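Clearing the Table and Sorting the Trash: Frequently Asked Questions

These are the questions guests ask most often about the shared kitchen at Skistimby. If yours is missing, leave a note on the board by the refrigerator or ask at the front desk between 8 in the morning and noon.

Who is supposed to clear the table?

Whoever ate last. If two groups finish at the same time, each group clears its own end. The desk staff wipe down the kitchen once a day in the late morning, but they don't clear food or packaging left on the tables.

What goes in the round bin next to the table?

General trash: used tissues, snack wrappers, plastic film, and any food box too greasy to recycle. The bin is small and has no lid. It is meant for what comes off the table during a meal, and it should be emptied into the large gray container in the back hall when it is full.

Please don't put glass in it, even wrapped.

Where do plastic bottles go?

Empty bottles go in the crate under the window. Pour out what is left in the sink, screw the cap back on, and drop the bottle in the crate. You do not need to remove the label. The town of Risatness collects caps and bottles together.

Bottles are the main reason the round bin overflows. They don't pack down, and a long one will not go all the way in once there are a couple of boxes underneath.
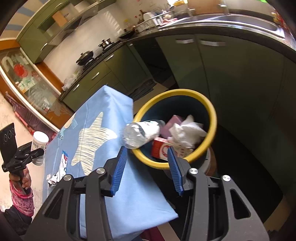 The table bin, with a bottle across the rim and a wrapper still on the tablecloth.

What about cartons and small boxes?

Flatten them and put them in the paper rack in the back hall. A box with a plastic window can go in the rack if you tear the window out first. Drink cartons with a foil lining are not accepted as paper in Risatness and go in the trash. If you can't tell whether a carton is lined, tear a corner and look.

If a box has to go in the round bin, flatten it first. Two boxes standing at an angle take up most of the space.

Are jars trash or recycling?

It depends on the jar. Plastic jars with a screw lid go in the bottle crate after a rinse. Glass jars go in the glass tub beside the back door, lids off. Metal lids go in the can bag.

Before you throw out any jar, check whether it is empty. We keep salt, sugar, and instant coffee in plain jars, and several have been thrown away by mistake. Anything that still has something in it goes back on the shelf called the Kasten, the tall cupboard to the right of the stove.

Can I leave snacks on the table for other guests?

Unopened snacks, yes. Put them in the Kasten on the bottom shelf, which is the free shelf. Opened bags should be clipped and labeled with your room number. Opened bags without a room number are thrown out on Wednesday.

Empty wrappers are trash and do not belong on the table overnight. They blow onto the floor when the back door opens.

How do I clean the tablecloth?

Shake it outside, off the back step, and then wipe it with a damp cloth and a little dish soap. Crumbs shaken into the sink will clog the drain. If something has been spilled that does not wipe off, take the cloth off the table and put it in the hamper in the laundry room. Clean ones are in the second drawer below the counter.

The light blue cloth with the star should be washed cool. The print has faded on the others from hot washes. When you put it back on, center it so the corners hang evenly. A corner that hangs too low gets caught on chairs, or goes into the bin along with the trash.

Where should the bin stand?

Beside the table, close enough to reach from a chair, and not in front of the cabinets. Please don't move it under the sink. The space there is for the cleaning bucket.

When is the trash picked up?

Trash is collected every week and recycling every second week. The containers have to be at the road by 7 in the morning. The desk handles this, and guests do not need to bring anything out to the road.

If the gray container is full before pickup, there is a spare behind the woodshed. Use that one and let the desk know. Bags left on the ground will be opened by birds.

Where are the new bin liners?

On the inside of the cupboard door below the sink. The small rolls fit the round bin. The 18-gallon bags are for the gray container only. Fold the top of the liner over the rim so that it doesn't slide down when something heavy goes in.

Do the same rules apply at Gondurlow?

Mostly. The cabin at Gondurlow is in a different collection area, and plastic and cans go in one bag there. A list is posted inside the cabin door.

Who do I contact about a problem in the kitchen?

Hendrik Vermeulen looks after the kitchen and the laundry room. Dial 66 from the hall phone. After 6 in the evening, leave a message and he will get back to you the next morning. For a leak or a problem with the stove, call the front desk at any hour.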